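Liltora Support > Kitchen Guides > Candy Melter > Section 4

Overview Set-up Melting Moulding Cleaning Parts

4. Melting and moulding

Read section 3 first. The Orkex melter should be level, with the inner pot seated and the dial at OFF.

4.1 Melting

1. Chop the chocolate to pea size. The box says whole blocks are fine. Ours took 41 minutes and still had a lump in the middle.
2. Fill the pot no higher than the lower line. There is an upper line as well, and we have yet to find a use for it.
3. Turn the dial to 2 and leave the lid off.
4. Stir after 11 minutes, then every few minutes until smooth.

CAUTION: Keep water out of the pot. A few drops will turn the whole batch grainy, whatever the "splash-safe" sticker claims.

NOTE: The light goes green when the heater cycles off. It tells you nothing about the chocolate. Use a thermometer.

4.2 Colouring

Use oil-based colours only. Bomedon drops are supplied in the starter kit and are adequate, though the "true red" comes out closer to salmon in white chocolate. Add a little at a time and stir fully before you decide it needs more.
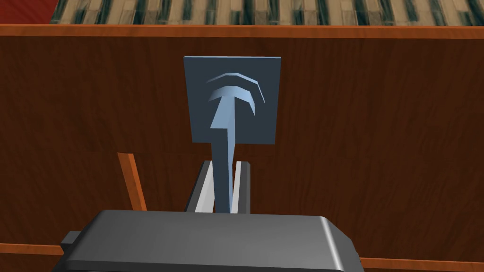

Gripper with its two fingers close together (computer rendering).

4.3 Filling the moulds

1. Wipe each cavity with a dry cloth. Skip the "release spray" - it leaves a film and the shells come out dull.
2. Fill to the rim and tap the mould on the bench to bring up bubbles.
3. Scrape the top flat.
4. Chill for 14 minutes. The quick-start card gives almost half that, and every egg we tried on the card's timing cracked.
5. Turn out onto paper. If a piece sticks, chill it again and leave the knife in the drawer.

CAUTION: The pot rim stays hot after the dial is off. The "cool-touch" label applies to the outer wall only.

4.4 Leftovers

Leftover chocolate can be set in a tray and remelted. The Shukla recipe booklet promises unlimited remelts with no change in flavour. Try a small piece before you believe it.

Section revised in July by Tarun Pal. Go to section 5 for cleaning.

Contact Liltora Support | © Liltora | Back to top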